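Posted in February by Kai Meinecke
2 min read

Cutusex is a plain-text list of 200 jokes found in old computer manuals, sorted by how badly they aged. Most aged badly – the fax chapter is a crime scene. Each line has the joke, the manual's year and a groan score up to 14. Blank scores mean I fell asleep.

Known gaps: no printer jokes yet.

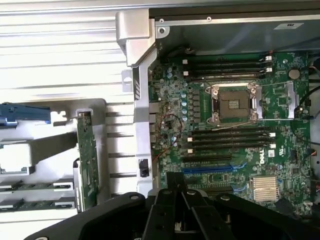 Friederike Teuber replied that the groan scores run far too low for anything before the mouse.

We use cookies. Accept / Decline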